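Ticket 2262
Product: Ultar play kitchen set, toaster oven and accessories
Shop: Millerik online store
Status: Open, waiting for customer
Subject: Oven door does not stay closed, and some pieces missing from the box

Customer message, 9:17

Hello. I ordered the Ultar play kitchen set from your shop for the play corner in our small library in Hirkadstead. The parcel came in July and I have two problems with it.

The first problem is the toy toaster oven. The door closes, but when a child turns one of the knobs the door opens again by itself. I tried it many times on a flat table and on the carpet and the result was the same. The oven was not dropped. There is no crack that I can find in it.

The second problem is that the set is not complete. According to the paper in the box there must be two cups and two bowls. I searched the packing paper two times and I have only one of each. I would like to receive the missing ones, and I would like to know if the door can be repaired or if I must send the oven back.

The children like the set very much, so I prefer not to return everything.

Reply from Millerik support, 10:40

Thank you for your message, and sorry for the trouble. Before we send parts we need to know which version of the set you have. There is an older version with a gray colander and a newer one with a green colander. The small parts of the two versions are packed in different bags, and the oven doors are also not the same.

Please do the following:

1. Take everything out of the box and put it on a table.
2. Put the oven, the dishes and the food next to each other.
3. Look at the bottom of the oven. There is a sticker with a short code. Please write it in your answer.
4. Tell us if the door opens with both knobs or only with one.

Customer message, 13:05

I have done the steps. The colander is the green one, so I think it is the newer version. The code on the sticker is RA 130. The door opens only when I turn the left knob. With the right knob I can turn as much as I want and nothing happens.

I put the things on the white table in our back room. One cup and one bowl, as I wrote before. I have not put all the food on the table, only the two strawberries, the orange slice, the ketchup and the yellow piece, but the food bag was complete and I do not ask for anything from it. There are also more plates than the purple one, they are in use in the play corner.
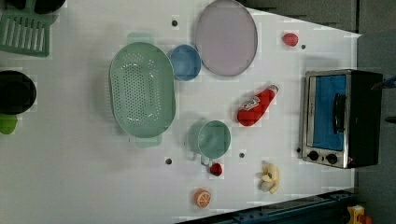
Reply from Millerik support, 15:20

Thank you, this is very clear. You have the newer version, and the code RA means that the oven has the Ra type of door catch. In this type the left knob is connected to a small plastic pin behind the front panel. If the pin sits too far forward, it pushes the catch when the knob turns. You can usually correct this at home:

1. Open the door completely and lay the oven on its back.
2. Pull the left knob straight toward you. It needs some force, but please do not use a tool.
3. Behind the knob you will see the pin. Press it in until you hear a click.
4. Put the knob back with the short mark pointing up.
5. Close the door and turn the knob slowly in both directions.

The second cup and the second bowl are on the list for your version. We have ordered the small parts bag number 2000 for you, without cost. The cup in this bag can have a different color from yours.

Customer message, 16:45

I followed the instructions. The knob came off after I pulled quite hard. I pressed the pin and heard the click. Now the door stays closed when I turn the knob to the right, but when I turn it to the left it still opens, more or less every third time. It is better than in the morning but it is not solved.

I also want to ask if the oven can be used with the left knob removed, until we have an answer. I am a little afraid that a small child will put the pin in the mouth.

Reply from Millerik support, 17:10

Please do not let the children use the oven without the knob. Put the knob back and keep the oven away from the play corner for now. The rest of the set can be used normally.

We will add a new door catch to the same parcel as the cup and the bowl. It is fixed with one screw and the instructions are in the bag. Please write in this ticket when you have changed it, also if everything is fine, so that we can close it.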